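Warden Two-Arm Cell, Set-up Guide
Section 4: Repeating the backpack packing trials 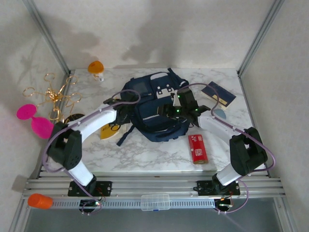 This section explains how to run the trials with the same settings as in our report, so that your results can be compared with ours. Please finish Section 3 (homing of both arms) before you begin.

The training set has 700 demonstrations. The policy called Fundine was trained on all of them, and the policy called Forsberg only on the 221 in which both grippers touch the bag at the same time. Both are tested over 138 trials.

4.1 Before the first trial

1. Switch on the left arm, then the right arm.
2. Check that the indicator lights on both circuit boards are on.
3. Move each arm slowly by hand through its full range. The cable must follow the elbow without pulling.
4. Put the backpack in the middle of the table with its top facing away from you.
5. Place the small items at the sides of the bag. Their order is free, but write it in the trial sheet.

Note: We did not fix the position of the loose strap. If you fix it, the success rate will probably be higher than ours, and you should mention this in your report.

4.2 Running a trial

1. Open the Jetside console and load the policy.
2. Enter the trial number and press Start.
3. Wait until both arms stop. Do not correct the bag during the motion.
4. Mark the trial as success only if the item is fully inside the bag.

Caution: Keep your hands outside the walls while the arms have power. After an emergency stop, wait 2 minutes and then repeat the homing.

Last change to this section: October 21, 2020. The table of error codes moved to Section 6.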